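3.2 Labels and the manners of sharing

Every workplace we visited had a rule about putting names on things, and every workplace had a drawer full of things without names. At Zultden the rule was written down and pinned above the sink. At Brakex it lived in the memory of Léonie Leclerc, who could recite it in full and had been breaking it since December. Staff at both firms described labelling as a courtesy to others. The labels themselves took a firmer line. "Borrowed, not given" was among the milder ones, and a stapler at Zultden carried what amounted to a short legal threat.

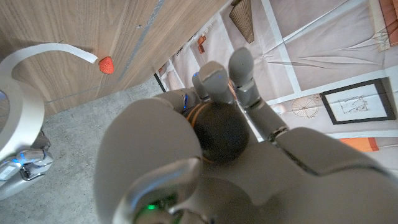

Figure 1. Grey robotic hand, seen from behind, with a dark round object in the palm.

We had expected cheap items to be shared freely and dear ones to be guarded. Our diaries, kept for six weeks, show something closer to the reverse. People lent expensive equipment with little more than a nod, and then wrote their initials on a pen. Asked about this, one fitter at Brakex said that a person who walks off with a drill will feel bad by teatime, but a pen leaves no mark on the conscience. Borka makes a similar point about umbrellas, and Murín extends it to teaspoons at greater length than the subject may deserve.

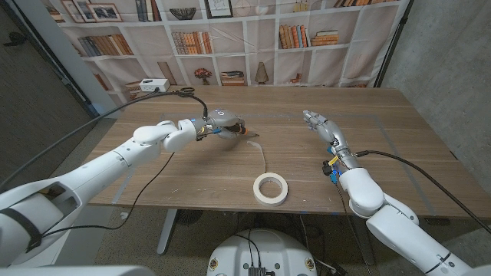 The pen, then, is where goodwill runs out. It is also where most of the quarrels in our notes begin, although few of them end there. A typical case starts with a missing marker, moves on to the milk, and is settled three days later by a general email that everyone takes to be about somebody else.

Labels did little to prevent any of it. What they did do was fix the blame. An unmarked item taken from a desk was a mix-up - a marked one was theft, and was talked about as such over lunch.
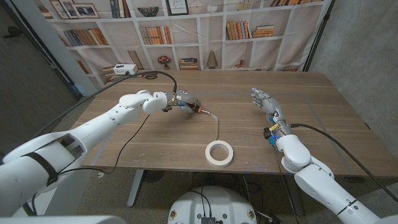
Figure 2. Masking tape, the free end drawn out from a roll lying flat on a wooden table.

The choice of label mattered too. Printed stickers were thought pompous at both firms, and handwriting on tape was seen as friendly whatever it said. We return to the stapler in Section 6.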